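Lelovholm Shared Kitchen
Minutes of the members' meeting, June 2022

Meeting opened with 10 members present. Minutes of the previous meeting were accepted with one correction: the sink was described as "repaired" and should have read "looked at."

1. Dish racks

The Kuo proposal came back for the second time. It asks us to replace every rack in the building with the Senix folding model and claims this would free up "substantial" counter space. Several members asked what substantial meant. No measurement was attached. The quote is good for 30 days and does not include drip trays, which the present racks would not need replaced in the first place.

It was pointed out that the proposal calls the black rack "worn out" without naming a single broken part. The member who wrote that section said it was a general impression. The meeting was not much moved by general impressions.
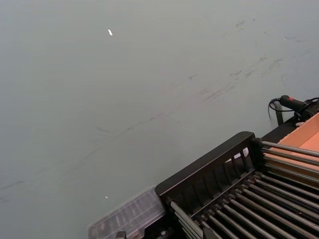
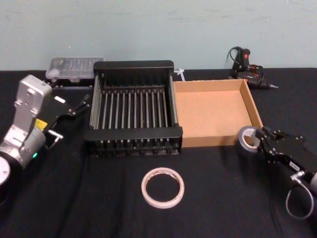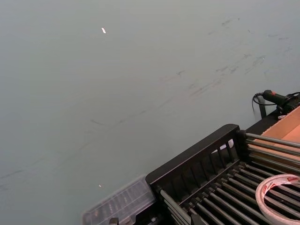 The cost of the Senix racks was then gone over line by line, and the delivery charge appears to have been entered twice. The proposer will check with the supplier. On the question of need, one member argued that the rack we have is a solid black one with metal rods, and that a folding rack has hinges, which are one more thing to break. Another said the rods are close together and annoying to clean between. Both points were noted. The claim that a new rack would stop things being left lying on the rods was met with some doubt, given the roll of white tape.

Motion to buy one Senix rack as a trial: 3 in favor, 7 against. Not carried. May be brought back in July with corrected figures and a measurement.

2. Scuffed surface

A request was made for Narkora surface polish, said by its leaflet to remove "all marks." Members wanted to know whether the dark streaks are on the finish or in it. No one could say. Agreed to try dish soap and a soft cloth first, then discuss spending money.

3. Small parts

The clear divided organizer stays where it is. A suggestion to label each section was made and left open, as the last labels came off within 2 weeks.

4. Other business

Complaint about the back door sticking. Carried over again.

Meeting closed. Next meeting in July, same room.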